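Trikbridge toothpaste tube drive passes its first big mark
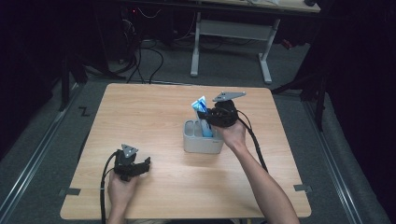
March 13, 2023

Trikbridge's winter collection of used toothpaste tubes and toothbrushes has brought in 1548 items, the town library announced this week, well past the 1000 that organizers had hoped for when the boxes went out in December. The collection will now stay open through the spring, and the library says it would be delighted to see the shelf behind the front desk fill up all over again.

If you have lived in Trikbridge for any length of time, you will know that we are a town that likes to save things. We save jam jars, we save bread bags, we save the good cardboard boxes in case a cousin moves house. But toothpaste tubes have always been a bit of a sore spot, because the regular curbside pickup won't take them. Many tubes are made from layers of plastic and metal pressed together, and they are small and hard to clean out, so for years they have simply gone into the kitchen trash along with the eggshells and the coffee grounds.

The idea for a drop-off came from a reader's note left in the library's suggestion box last fall (it was tucked in with a request for more large-print mysteries, which the library has also acted on, you'll be glad to hear). The note asked whether anything at all could be done with empty tubes, and the staff got curious and started calling around. The answer came from Zellport, an hour down the valley, where a small recycling firm called Jundora accepts bathroom plastics that town programs tend to turn away. Jundora shreds the material and sells it on to be pressed into thick boards for garden beds and outdoor benches.

There was one catch. Jundora only wanted to hear from places that could send a decent load at a time, and it asked for at least 1000 items before it would schedule a truck. For a town of our size that sounded like an awful lot of brushing, and there was some worry at the library that the whole thing would drag on until summer with a lonely bag of tubes sitting in the back hallway.

As things went, the boxes filled up faster than anyone had guessed. The Bélanger pharmacy on Mill Street put one next to the register and had to empty it twice before New Year's. Both dental offices in town joined in, and so did the elementary school, where the second grade took the project very much to heart and made posters with smiling molars on them – one of which is still hanging in the library entrance, slightly crooked and very much loved. The pharmacy also handed out more than 50 paper sleeves so that people could carry old brushes in without getting their coat pockets sticky, a kindness that quite a few customers mentioned.

The first load left for Zellport at the end of last month. Jundora has told the library that the tubes were in good shape overall, though it did pass along a few gentle reminders for the next round.

Tubes should be squeezed as empty as you can manage, and the caps can stay on. There is no need to cut them open or wash them out, though a quick wipe is always welcome. Manual toothbrushes of any size are fine, including children's ones with rubber grips. Electric brush handles are not, because of the batteries inside, and those should go to the electronics day at the town garage instead. Floss containers are fine if the floss has been pulled out. Mouthwash bottles can go in your ordinary recycling at home, and the library would be grateful if you put them there, as they take up a great deal of room in the boxes.

The question on many lips is what Trikbridge will get back for all its trouble. Jundora doesn't pay for the material, but it has offered the town a good price on one of its benches, and the library would dearly like to set it out front under the maple, where people wait for the bus and currently perch on the low stone wall. A jar for the bench fund is on the front desk, and the Friends of the Library book sale will add its share later in the spring.

Drop-off boxes can be found at the library, the Bélanger pharmacy, both dental offices and the elementary school's main entrance during school hours. The library's own box is just inside the door on the left, past the umbrella stand, and it can be used any time the building is open. Anyone with a large bag to bring in – from a workplace, say, or a very thorough bathroom cleanout – is asked to call the front desk first so that somebody can come out and help carry it.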